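Prasik Bag and Bin Picking Cell

Equipment / Benchtop Cells / Prasik

Supplied by: Gunawardena Automation
Availability: made to order
Applications: unpacking, returns handling, mixed-item sorting, laboratory evaluation

Overview

The Prasik is a benchtop picking cell for items held in soft, open-topped containers. It was developed for returns desks, parcel rooms and test laboratories where goods arrive in paper bags, sacks and lightweight liners, and where the position of each item cannot be known in advance. The cell comprises the arm and its mounting plate, the Pirkivis gripper, the support frame, the control unit and the operating software. It is delivered assembled and requires a level table and a standard wall outlet.

Most picking equipment is designed for rigid totes with straight walls. A paper bag behaves differently. The rim folds inward, the walls lean against the contents, and small items settle into creases at the bottom. The Prasik approaches from directly above, with the gripper carried below the plate, so that the fingers reach the interior while the heavier parts of the assembly remain at or above the rim. The bag should be opened fully and its rim folded back and taped before a run begins. Loose paper at the rim is the most frequent cause of a stopped cycle.
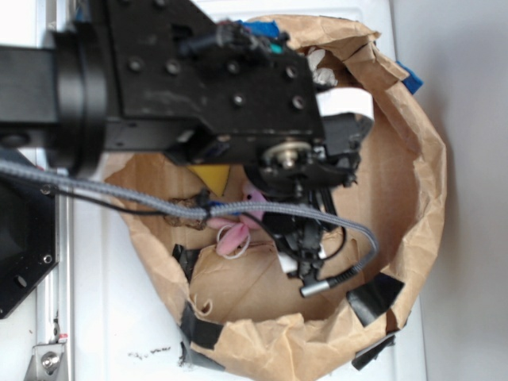 Ishbel Innes writes that her department ran the cell for a full term before making a purchase, and that the time spent preparing each bag was the figure she would advise other buyers to measure first. Picking speed had been easy to compare between suppliers, she notes, while preparation time did not appear on any data sheet she received. Her department now opens and tapes the next bag while the current one is being emptied. She would have preferred a longer cable between the control unit and the frame.

The comment regarding the control cable has been noted. A longer cable is now offered as an option and may be specified at the time of order. It cannot be fitted by the customer to cells already in service.

The Pirkivis gripper

The Pirkivis gripper is the standard tool for this cell. Its fingers are narrow enough to enter a partly closed bag and are suited to soft goods, small boxed goods and light molded parts. Closing force is set in the software and may be stored separately for each job. For fabric and plush items, a low force with a slow close is recommended. For hard items with smooth faces, the force should be raised in small steps until the item is held through the full lift.

Very thin items lying flat against the bottom of a bag remain difficult to pick - this applies in particular to cards, single sheets and flat packets. Customers whose work consists mainly of such items should discuss the matter with the sales office before ordering.

Fingers are wearing parts. They should be inspected every 1000 cycles and replaced when the contact faces are no longer even. A replacement set is supplied with each new cell.

Operating modes

Guided mode allows an operator to direct each pick by hand control. It is intended for training, for unfamiliar goods, and for the recording of reference motions.

Automatic mode selects and attempts picks without operator input. The cell stops and signals when a set number of attempts has failed, or when no further item can be found.

Review mode plays back stored runs together with the force and position record. Up to 300 runs are held on the control unit before the oldest is overwritten. Runs may be exported at any time to a network folder.

Installation and cabling 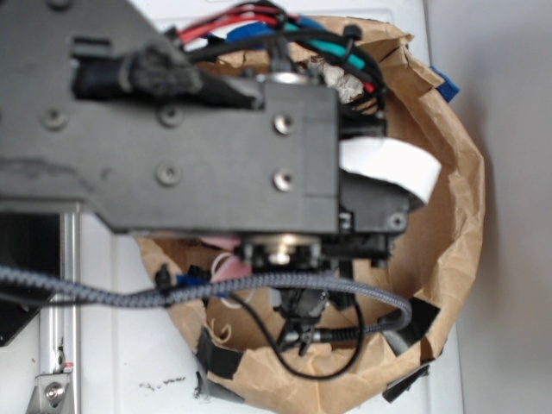 Cables serving the gripper must be given enough slack to follow the arm to its lowest working position, but should not be left so long that they catch on the container or its contents. After installation, the arm should be moved slowly through its full travel with an empty bag in place, and any cable that touches the rim should be rerouted and tied again. The check is to be repeated whenever the gripper is removed or the container size is changed.

Connectors should be seated by hand and never with tools. Power must be off before any connector is opened.

The area beneath the arm should be kept free of grit and paper fibers. A dry cloth is sufficient for the table surface. Compressed air must not be used near the gripper mechanism.

Containers

The cell accepts open paper bags, fabric sacks and shallow bins. Containers should be fixed to the table or weighted so that they do not travel with a lifted item. Stiff bins may be held with the Kalham clamp set, which is sold separately. The clamps are not suitable for paper.

Ordering information

219 - Prasik cell, complete, with Pirkivis gripper and one replacement finger set
219-L - as above, with long control cable
Kalham clamp set - for rigid bins only
Finger set - sold in pairs of sets

Standard delivery is 28 working days from confirmation of order. Orders confirmed in November are normally delivered after the winter closure. Installation by Gunawardena staff is available on request, as is a half-day course for operators.

Evaluation units

A limited number of cells are kept for loan to laboratories and training centers. Applicants are asked to state the type of container, the kinds of goods to be picked and the name of the person responsible for safety on site. Loan requests are reviewed each Thursday. Return carriage is paid by the borrower, and the cell must be sent back in its original crate.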